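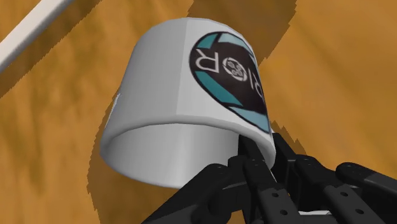 Render from the simulated cell: gripper on the rim of the white mug, one finger tip inside, one outside.

1/ I promised a thread on how I keep our mug cell in order. It is a simulated cell, a copy of the real one at Derville, and I look after both. People think the simulated one needs no care. It needs a lot, only without the oil.

2/ What the cell must do: take a mug that lies on its side, grip it by the rim, and put it upright on a tray. The controller is Flevex. The planning software is Pritel, our own, so the complaints also come to me.

3/ First point, the grip. We hold the wall of the mug between the two tips, one in the mouth and one outside. Before, we closed the fingers around the whole body. A mug which gets narrower to the closed end slides away from you when you do this.

4/ For the rim grip, the inner tip must go in deep enough to hold, but it must stay clear of the bottom when the mug is turned. I set 40 mm as the limit in the Pritel file. With a smaller cup you must lower it by hand. I have written this in the setup sheet in capital letters.

5/ Second point, the contact settings. This is where I lost most of August. The thick rim was modelled as one solid ring in the collision mesh, and the inner tip was stopped by a wall which did not exist for the eye. The render looked perfect. The gripper stood in front of the mug and shook.

6/ If you see this shaking, do not touch the motor gains. Please. Switch on the collision view first and look at the mouth of the mug. In our case it was closed like a lid. I made the mesh new from separate pieces and the shaking stopped the same evening.

7/ Somebody asked me why I do not simply turn off collisions for the inner tip. I tried it. The tip then goes through the wall like a ghost, the mug stays where it is, and the log says the grip was a success. It is a very polite log.

8/ Third point, the finger links. They are black on a real gripper and black in the model, and in the shadow it is hard to see which link is where. When I check the joint limits I give every link its own bright colour, then I change it back before the recording. Twice I forgot to change it back. The colleagues at Barreto received a video with a pink finger.

9/ About the shadows: yes, they have teeth like a saw at the border. I know it. The shadow map is set low so that the computer can run the cell faster. For checking a grip it does not disturb me. For the vision tests I put it higher, and then a run takes 80 minutes and I go for lunch.

10/ The logo on the mug is useful for me. It is only on one part of the wall, so after the turn I can see how much the mug has rotated between the fingers. A plain white mug tells you nothing about this. If you build such a cell, choose an object with something printed on it.

11/ Now the routine, because this was the question. Every morning I run the home position and compare the joint values with the saved ones. Then one slow grip, at a quarter of the speed, with the contact forces shown on the screen. If the forces on the two tips are not nearly the same, I look at the position of the mug before I look at anything else.

12/ When somebody changes the Pritel version, I do the slow grip again, also if they say "only a small change". On 9th August it was only a small change. It changed the unit of the finger opening.

13/ For the real cell I do the same steps and also clean the tips with a cloth, and look for wear on the flat face of the outer one. The rubber we had there before became hard after 3 months. In the simulation the friction stays always like new, so you must remember to lower it a little, otherwise the real mug falls and the simulated one does not.

14/ Still open: the release. After the mug is upright, the inner tip sometimes touches the wall on the way out and the mug turns a few degrees on the tray. I think the opening movement is too early, before the hand has stopped. I will try a short wait there, and in September I can test it in the real cell.

15/ Many people wrote to me for the setup sheet. I am cleaning it now, as half of the notes are in my own language and some of them are not friendly. When it is ready I will add it under this post.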